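We use cookies to remember your settings. By continuing to read, you accept our cookie policy. Accept | Manage

When Ifigeneia Karagiannis began to plan the equipment for the Felalura bench, she opened a spreadsheet with only 3 lines. The first line was the arms. "I thought the arms are the budget," she says. "Today the sheet has 88 lines, and the arms are two of them."

The small lines surprised her most. Cable hose, mounting plates, spare gripper fingers, the aluminum profile for the table. One order of brackets cost 392 euros and was missing from every offer she received. "The seller is not lying to you," she explains. "He sells you an arm. You must ask yourself where it will stand."

Her colleague Nevzat Bilgin wanted to buy everything in June, in one order. She refused — first one bench, then a few months of work, then the second. He now agrees with her, but he still complains about the delivery cost, which they paid twice.

I asked what she would buy cheaper next time. "The mugs and the coasters, no, they are already cheap," she laughs. "The computer, maybe. We took a too strong one." And what would she never cut? "Spare cables. I keep 1756 euros only for this, and I do not let Nevzat touch it."
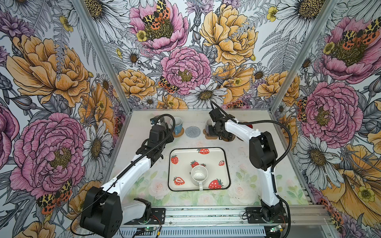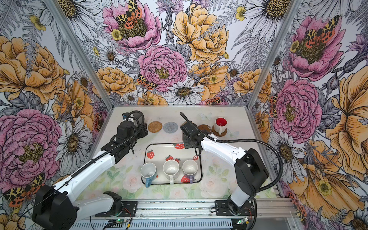
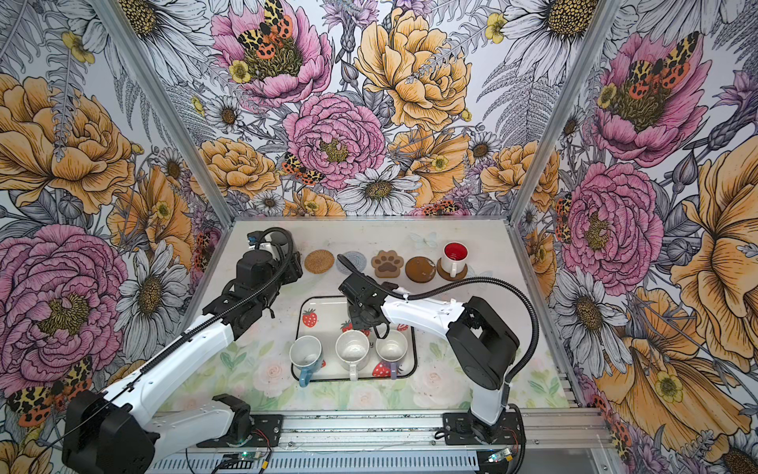

The two-arm bench at Felalura, with mugs, coasters and the strawberry tray.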